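Can a Machine Do the Chores Yet? Notes From a Doubtful Term

Project report by Sharada Kulkarni
September 22, 2019

1. Why I picked this

My aunt cleans offices and my cousin stocks parts at Grernon, and both of them have been told for years that a robot is coming for the job. Neither has met it. I wanted to find out how close it is. The class was reading a lot of company brochures in May, and I noticed that every one of them said "soon" and none of them said what the machine did if the part was upside down.

So I set myself a plain question. Take one dull job from the shop floor and one from the house, and ask what a robot arm with a hand would need to get through each without a person stepping in.

2. The shop-floor job

The dull job I chose was parts handling: pick up a flat piece, turn it the right way, put it where it goes. A new worker learns this in a morning. A license-plate bracket is a good test piece. It is light, it is thin, and it is full of holes, so there is less to hold than you would think.

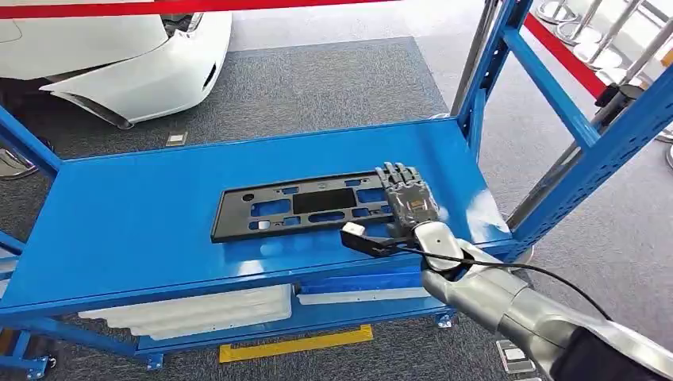 Figure 1. Robotic hand at the right end of a license-plate bracket, top shelf of the blue cart.

The trouble starts with lying flat. When I pick up a thin panel from a shelf I slide it to the edge, or I get a fingernail under the rim. I don't plan this. A robot hand has no fingernail and has to be told, or has to learn, that the shelf edge is useful. In the papers I read, the arm often gets the object propped up or set in a holder first. Somebody set it there, and that somebody is left out of the labor savings.

I went through 70 short write-ups of robot handling tests, mostly from trade newsletters. Only 2 of them said how many attempts were thrown away. I can't call that dishonest, but I would fail a lab report that did it.

3. Reach and grip

I had assumed the fingers were the weak point. After reading more I think a lot of the trouble is the last inch before contact. The arm can get close to almost anything. Then it has to decide where the fingers go, how hard, and from which side, and shiny or dark surfaces make it harder to judge where the edge is. 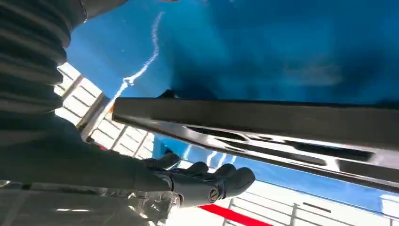

Figure 2. Curled fingers close under a long dark bar, seen from near the wrist.

Makers like to talk about how many joints a hand has. Zunico's brochure gives the joints a full page and gives dropped parts one line. I would trade some of those joints for a number I could check, such as how many brackets out of a hundred end up in the right tray.

4. The household job

For the house I looked at vacuuming, and I mean all of it, with the chair legs, the stairs, the cord, and the emptying. The little round vacuums already do open floors and I don't count that as solved. They leave the corners, and a person still has to clear the socks first.

The machines people use every day were built for people. They have latches that want a thumb, clips that want a squeeze, and parts that only come off if you twist while you pull. Every one of those is a small puzzle for a robot hand.

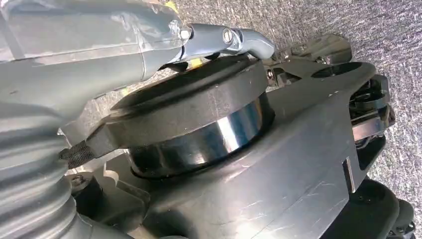 Grernon Technical College — Department of Applied Mechanics — Student Projects

A lever next to a cap next to a hose is easy for us, mostly from habit. We know which bit moves before we touch it. A robot has to tell the moving bit from the fixed bit, and if it guesses wrong and pulls hard, you need a new part.

5. Cost

I priced a very simple setup from the Zukix catalog, a basic arm with a two-finger gripper and no software to speak of. It came to $3,756. A replacement finger set was $449. My aunt asked how many fingers it would go through in a year and I had no answer, and neither did the catalog.

6. What I would say so far

Shop-floor work is nearer than housework. The parts repeat, the shelf stays put, and someone can tape the floor and fix the lighting. I would believe a robot on one bracket, in one spot, with a person nearby. I would not yet believe it on a mixed bin.

At home I don't see it. Magyar, whose leaflet promises a "full chore assistant," did not reply to my two letters asking which chores.

7. Limits of this report

I worked mainly from reading — I ran no trials of my own, and three pictures cannot tell you if a grip held. Next term I want to sit with a stopwatch and record every attempt, including the bad ones.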